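4.2 What the wrist camera gets to see

I'd promised myself that this section would be short, but the wrist view ended up eating most of our summer, so I'm going to take my time over it.

To recap the set-up from Section 3: the policy gets the picture from a camera fixed behind the palm, the joint angles, and a line of text telling it what to fetch. There's no overhead camera and no depth. Everything it knows about where the object is has to come from that one view, and the gripper itself sits in the way of a good chunk of it. We knew this when we chose it. Rochelle Rewi argued for a second camera from the start (her notes from the first planning meeting say so twice, underlined), and I argued against, on the grounds that the small arms we care about rarely have a spare place to mount one. I still think that was the right call for the question we're asking, but it does mean that the last few centimetres of every reach are done more or less blind.

So how bad is it? We went through the failed reaches from the first version of the policy, which I'll call Trillis from here on, after the folder it lived in. Kane Rakena and I each labelled them separately, then sat down and argued over the ones we disagreed on. Far and away the most common failure was one we came to call the "late slide". The arm comes in nicely, the fingers open, the object passes under the palm, and then the arm starts drifting sideways towards whatever else is still in full view. If there's something big and bright lying nearby, the drift goes that way. If there's nothing nearby, the arm tends to stop and hover until the clock runs out.

Our first guess was that the text was being ignored, and that Trillis was just going for the brightest thing in view. That would have been an easy fix and I was rather hoping for it. Rasha Bataineh tested it by swapping the instruction halfway through the reach, while both objects could still be seen properly, and the arm changed course just as it ought to. The language side was fine. What was going wrong only went wrong once the target had mostly gone out of sight.

Our second guess was the floor. A lot of our rooms have strongly patterned floors, tiles especially, and a regular pattern gives you the same patch of picture over and over as the camera moves across it. I was quite attached to this idea! I spent the best part of August rendering the same reaches over plain floors, and the late slide turned up there too. It was a bit less common on the plain ones, so I won't say that pattern plays no part, but it clearly isn't the main story. I mention it here mostly to save somebody else the month.

That left memory. Trillis looks at the current picture and nothing else, so when the target shrinks to a strip along the edge of the palm, it has to decide from that strip alone. A person reaching under a sofa for a dropped pen doesn't need to see the pen the whole way. They saw it a moment ago and they carry on. We wanted the simplest thing that would give the arm the same sort of help, without turning the policy into something that takes a week to train.

What we settled on is a "held view". While the arm is still some way off, a small scoring head rates each wrist picture by how well the target named in the text can be made out in it. The best 2 pictures so far are kept, together with the wrist pose each was taken from, and they go into the policy next to the current one. When a better picture comes along, the worse of the two is dropped. That's the whole method. There's no map of the room and no tracking of the object between pictures, and the policy is left to work out for itself how the old views relate to the new one. We call this version Gravitz. (Kwesi Essien picked the name and has so far refused to explain it.)

I should say why we keep two pictures when one would be simpler. With just one, the policy did well as long as that picture was taken from more or less straight above, and got muddled when it was taken from the side. A second picture from a different pose seems to settle it. We tried larger numbers as well, and they made training slower without helping that we could see, so we stopped there.

The scoring head gets its training signal from the simulator, which can tell us how much of the target is in view at any moment. I like this part of the work least, as it ties us to simulation for that one piece. Once it's trained, though, the head only needs the picture and the text, so nothing from the simulator is used when the policy is running.

Figure 4 gives a wrist view from the stage of a reach we're talking about. The object under the gripper has been reduced to its top edge, a tan border with a bit of teal inside, while the red-framed panel off to the left takes up far more of the picture. You can see why a policy with no memory would be tempted.

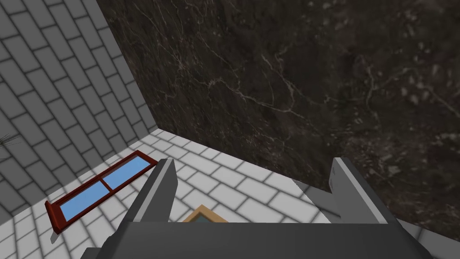
Figure 4. Simulated wrist view with the fingers open. Only the top edge of the small framed object shows between them; the red-framed panel lies on the floor to the left.

With the held view switched on, Gravitz finished 91 per cent of the reaches in our test rooms, none of which were used in training. I'd ask you to read that number next to the failures, which are more interesting than the ones we fixed. The late slide is now rare. What we get in its place is a kind of stubbornness: if the scoring head picks the wrong object early on, those pictures are kept, and the arm will then go for the wrong thing with great confidence, even when the right one comes into plain view. Trillis, with no memory to mislead it, would sometimes recover from this by luck. Gravitz hardly ever does.

We tried letting the held pictures go stale, so that each one loses a little of its score as time passes. It helped with the stubbornness, but set too high it brought the late slide straight back, and I couldn't find a setting that suited both the cluttered rooms and the bare ones. Rasha thinks the scoring should depend on how sure the head is, as well as on how much of the object it can see. I think she's probably right, and it's what we're trying now, but it isn't in the results reported in this paper.

One smaller thing to pass on. Flat objects lying on the floor were harder for both versions than upright ones, and I don't believe the held view changes that much. An upright object still pokes up between the fingers when the palm is over it, so there's something to steer by. A flat one slips out of sight quickly, and a small mistake in height matters more when it comes to closing the fingers. We've reported flat and upright objects separately in Section 5 for that reason, and anyone comparing against our numbers should please do the same.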